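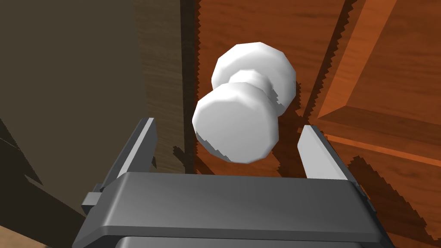

**Knobs or levers for a rental?**

**gritbucket**
Redoing the upstairs of the Ketolthorpe duplex. Five interior doors, all with knobs older than my marriage. I want levers. My co-owner says knobs are "classic," meaning she found a box of them in the garage. Opinions?

**sash_and_burn**
Levers. Try a knob with a laundry basket on your hip and report back.

**old_putty**
Knobs. Levers catch sleeves, belt loops and bathrobe pockets. I have lost two bathrobes to a Demitz lever and I'm still paying off the second.

**sash_and_burn**
> I have lost two bathrobes

Walk slower.

**old_putty**
It's a hallway. I was going hallway speed.

**quarterturn65**
Do you allow pets? My dog can open any lever in the house. She's worked out the pantry and she's getting ideas about the garage. Knobs on anything with food behind it.

**gritbucket**
Pets allowed, current tenant has a cat of average intelligence.

**mortisemortis**
Check your backset before you buy anything. I ordered the Olatunji passage sets, part 2525, without measuring and spent a whole September with a chisel. Also Proscombe Supply wants $100 for a set of five and the finish is nothing special.

**sash_and_burn**
Still levers. Anybody with arthritis will thank you.

**old_putty**
My hands are terrible and I like my knobs. Don't speak for us.

**gritbucket**
Measured tonight. Three doors match, two don't. Going with levers on the bedrooms and the garage box for the closets. She's calling it a win.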